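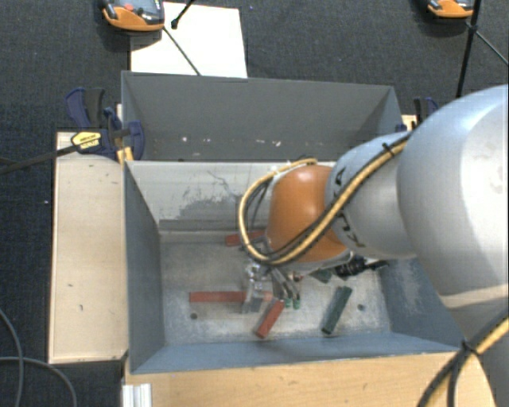 One reader wrote in after the April page to say that every hose tie on the arm had been pulled down hard, and that the hose split at the second joint on a Wednesday evening in the middle of a run. The spacing was fine. The tension was wrong. A tie should hold the bundle and still let it slide a little when pushed with a thumb.

Cable and hose dressing

Leave a free loop at the wrist. Turn the last joint by hand to both limits before closing any tie, and size the loop at the limit that takes up the most hose. Ours needed some 100 mm more than the straight run.

Tie near the joints, on the link side. A tie placed across a joint will saw at the jacket. Trim tails flush with side cutters; a tail cut at an angle will open a knuckle.

Holding the bin

Bar clamps at the left and right walls are enough for light blocks. Put scrap wood under the jaw where it meets sheet metal. Check the clamps after the first 100 picks and snug them once.

Keep the long end of the bar outside the arm's reach. Kong clamps and Zinel clamps have different bar lengths, so recheck clearance after a swap.

Picking near the walls

Sloped walls catch the fingers before the floor does. Set the no-go margin to 5 mm off the slope and widen it if the tips scuff. With the Zuvo controller, enter the margin at floor height. The Climov software wants it at the rim.

Our last test placed 73 blocks before a miss. The miss was a block lying flat against the wall, and we now nudge those toward the center first.

Filed under: Workshop Tips > Home Automation > Fixtures & Cabling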